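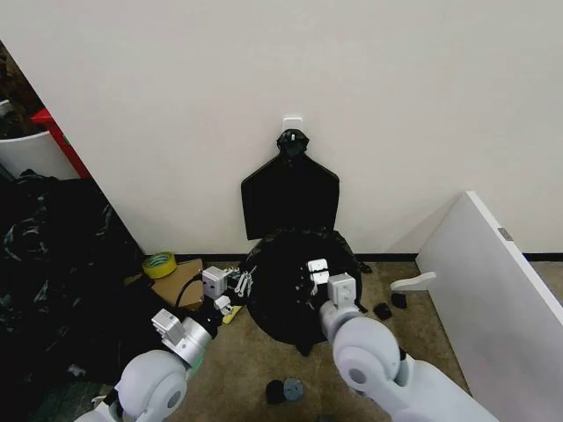 A black item hanging from a small white adhesive wall hook, with a black plastic bag on the carpet below.

Adhesive hook

An adhesive hook, also called a stick-on hook or self-adhesive hook, is a small hanger that is held to a wall, door or cabinet by a layer of glue or double-sided tape in place of a nail or screw. Adhesive hooks are used in homes, offices and rented rooms for light articles such as keys, dish towels, cloth bags and garbage bags. They are sold singly or in packs, and white is the most common color.

Construction

Most adhesive hooks have two parts: a flat base plate and a hook that projects from it. In the simplest designs these are molded as a single piece of plastic. Other types have a metal hook that swings on a pin, or a hook that slides off the base so that the mounting tape can be reached. The tape may be a foam pad, a clear gel sheet or a stretch-release strip. A stretch-release strip has a tab that is pulled slowly along the wall, which thins the strip and lets it come away without lifting the paint.

The load a hook can carry depends more on the area of the base than on the size of the hook itself. A long article that swings or is pulled outward puts a peeling force on the top edge of the base — this is the usual cause of failure, even where the weight is well within the rating.

Mounting

The wall is wiped clean and left to dry before the backing paper is removed. The base is pressed flat by hand and then left without a load for the time given on the package. Smooth painted walls, glazed tile, glass and finished wood give the best hold. Wallpaper, bare brick and heavily textured plaster are poor surfaces, and fresh paint should be fully cured. Steam and cooking grease weaken many adhesives over time.
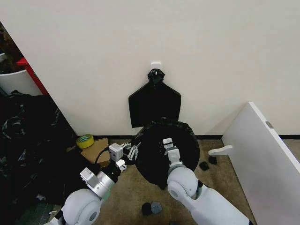 Height is chosen by the article to be hung. A hook for keys is commonly placed at eye level, while one for a bag is set so that the bottom of the bag stays clear of the floor or just touches it. Letting a heavy bag rest partly on the floor takes some of the load off the hook.

Use with bags

Thin plastic garbage bags seldom have handles, and there are several ways of hanging them. The top may be gathered and tied in a loose knot around the hook, or twisted into a loop and dropped over it. Drawstring bags are hung by the string. A gathered bag lies fairly flat against the wall and takes up little room, but the knot has to be undone before the bag can be opened fully.

Cloth bags and folded covers are hung by a sewn loop where there is one, or else by a bunched corner. Two hooks set apart at the same height will hold the mouth of a bag open, an arrangement sometimes used for sorting recycling.
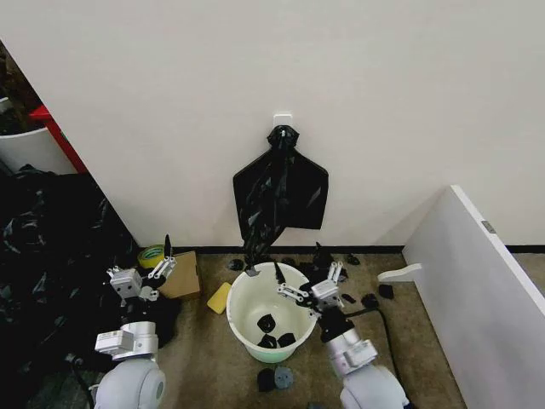 Cleaning supplies are often kept near the same spot. A plastic bucket placed under a hook is a common arrangement in closets and utility rooms, with sponges and cloths stored in or beside it. Damp cloths dry faster on the hook than in the bucket.

Removal

Stretch-release strips are pulled straight down, close to the wall. Foam pads are harder to take off. They can be warmed with a hair dryer and cut through from behind with dental floss or fishing line, and any glue left on the wall is rolled off with a finger or wiped with rubbing alcohol. Alcohol can dull some paints and is best tried first on a hidden spot. Once removed, most tape cannot be used again, though the hook can be remounted with a new strip.

See also: Coat hook; Double-sided tape; Garbage bag; Suction cup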